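I've lived in Ullesdale long enough to remember when you could ring the surgery and a person picked up. Usually it was Mali James, and she knew your mum, and she'd tell you to stop picking at it. Now you get a recorded voice, a bit of pan pipes and the news that you are number 51 in the queue. Fifty-one! There aren't that many of us awake at eight in the morning.

So yes, I'm going to moan about phone menus, and I'm going to go further and say that any shop, surgery or council office that takes our money ought to have a number with a human being on the end of it. I don't need them to be cheerful. Cledwyn Bevan at the old gas showroom was never cheerful in his life and he sorted out my boiler in one call.

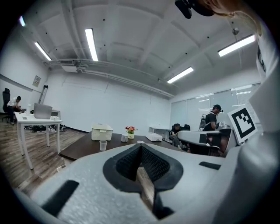
What gets me most is the loop. You press 3 for "something else" (it's always something else, isn't it) and it reads you a list of things that aren't it either, and then it thanks you and suggests the website. I'd come from the website. I was only ringing at all after the website told me to ring.

Last March I spent most of an afternoon trying to send back a kettle to Jarman. The kettle cost less than the petrol I'd have used driving it to their depot, and by teatime I'd explained the lid to four different people, each of whom asked for my postcode as if we'd never met. The fourth was lovely, I'll give her that, and had it done before I'd finished spelling the street. Why couldn't I have had her first?

People tell me I'm being old-fashioned, and that the young ones would sooner type than talk. Fair enough, let them type! My niece does everything through the little chat box and good luck to her. But she's got quick thumbs and good eyes, and when her Orska account got locked she was on my landline in tears just the same, trying to find anybody at all who'd listen. There are times when you need to say "hang on, it's a bit more complicated than that" and have somebody hang on.

I know it costs money. Everything costs money - the pan pipes must have cost something. I'd pay a bit more for my broadband if it came with a voice, and I think plenty of others would too.

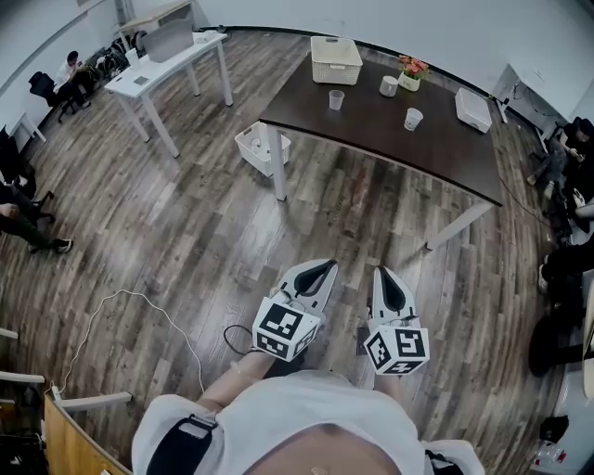 Sioned Kneath wrote in after my last grumble to say I'd got it the wrong way round. "I answered phones for years and I wouldn't go back for double," she said. "You lot shout. Let the machine have the shouting, and save a person for the ones who are properly stuck."

She's got a point about the shouting, and I've done a bit of it myself. I'd still like to know how the machine decides who's properly stuck, though, when all it ever asks me for is my date of birth.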